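Whatever happened to mid-budget thrillers in theaters?
Movies > General Discussion

karnow_fan79
I rewatched Lasier last night for the first time since it came out. One location, a cast of eight, a plot you can explain in two sentences. It played in a real theater near me for most of October and people went. 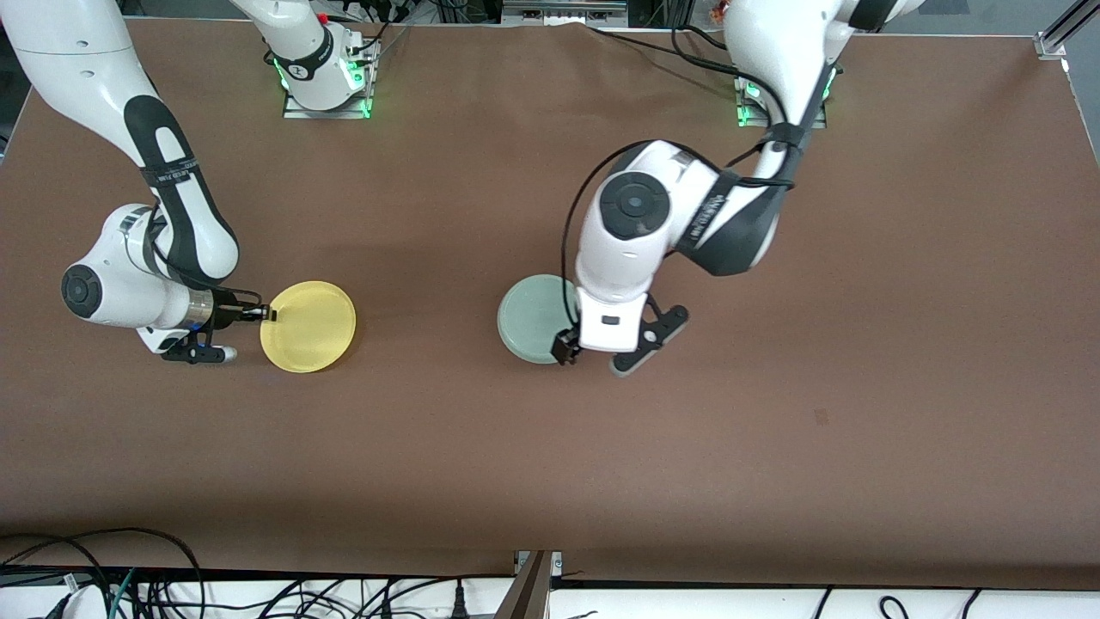
I can't think of the last time a movie that size got more than a week on a screen. Everything is either a 200 million dollar sequel or it goes straight to streaming and vanishes. When did that happen, and does anyone miss them besides me?

reelchange
I miss them. I blame the end of DVD sales. A movie like Lasier could do so-so business in theaters and make its money back on the shelf at the grocery store. Take that away and no studio wants the risk.

Dusty Balcony
I don't buy the DVD thing. The audience got tired of them. For every Lasier there were ten movies where the husband did it and you knew by the second scene. People remember the good ones and forget the rest.

reelchange
The husband did it in Lasier too.

Dusty Balcony
Yes, and it was well made. Most weren't. Go back and watch Alva and tell me that deserved a theater.

karnow_fan79
Alva is fine up to the boat. I'll give you the ending.

matinee1093
I worked the box office at a two-screen place when Alva opened. It did well with couples over 40, and those people stopped coming once tickets went up. They still watch thrillers, they just watch them at home as eight-episode series. Clisorex would have been a movie if it had been made back then. It has maybe two hours of story in it.

Dusty Balcony
Clisorex needed the length. The whole middle part with the sister wouldn't fit in a movie.

matinee1093
The sister part is what I would cut.

popcorn_salt
Agree with matinee on this. I quit Clisorex at episode 4 and read the ending online. Would have sat through it happily as a movie.

karnow_fan79
Same problem here, I have three shows like that half finished. Is Karnow streaming anywhere, by the way? I only have it on an old disc and it skips.

reelchange
Rental only, last I checked. The library might have it.

Dusty Balcony
Karnow is the one I'd put back in theaters. We agree on something.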